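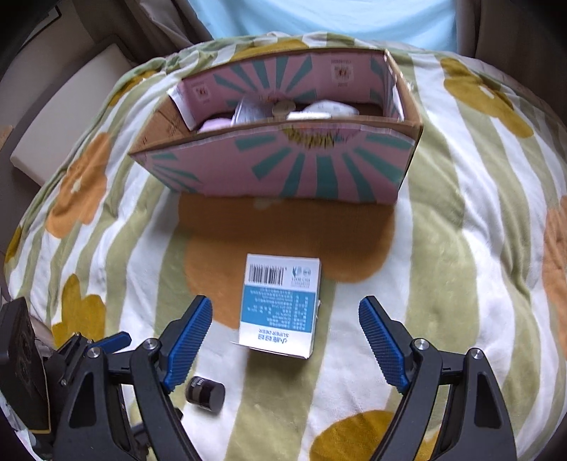 Fleece blankets going flat and scratchy – what do you all do?

plomlow_pov
November 10, 2019
Hello everyone, first post after a long time reading. My mother gave us a fleece blanket when we moved to Bruseck, and it was the softest thing in the house for a good two years. Lately it has gone kind of pebbly, especially on the side we pull up to our chins. I wash it with the towels on warm and tumble it until it's dry. My wife thinks the towels are to blame and I think the blanket is simply old. Is there any bringing it back, or should I let the dog have it? Thanks in advance, and sorry to ramble!
Povilas Stankevičius

quiltsandcoffee
Welcome, Povilas! Your wife is right, I'm afraid (mine usually is too). Towels shed lint and rub against the fleece the whole cycle. Wash it alone, cold, on gentle, with half the soap you think you need, and hang it over a door or a railing. Then go over it with a soft pet brush while it's still a little damp, always in one direction. I've rescued three of ours that way, including one my daughter dragged through an entire summer of camping.

Uldis L.
I'd add a cup of white vinegar in the rinse. And please, everybody, stop using fabric softener on fleece. It coats the fibers and makes them clump.

marigold52
Have to disagree with Uldis a little. I've used softener on ours since we lived in Stasiv, a small capful, and they're lovely. Maybe it depends on the water? Ours was very hard there and everything came out like cardboard without it.

Uldis L.
Could be the water, marigold, fair enough. I still say try vinegar for a month and see. My aunt swore by softener too, until she had to throw out a throw she'd had since her wedding, and she was sore about it for weeks.

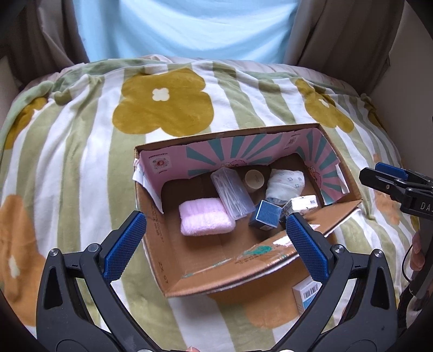
quiltsandcoffee
Can fleece go in the dryer at all?

marigold52
Low heat for a short while is fine, as long as you take it out when it's barely dry. High heat is what melts the tips of the fibers and gives you that pebbly feel, and once they've melted no brush will bring them all the way back.

plomlow_pov
Well, that explains my side of the argument falling apart. Ours has been on high since September, when I figured the dial was only about saving time. I've washed it cold by itself tonight with the vinegar, and it's hanging over the stair rail. My wife is being very gracious about the towels.

Uldis L.
Good man. Brush it before bed and don't press too hard – the backing on some of them is thin. Let us know how it feels after the second wash.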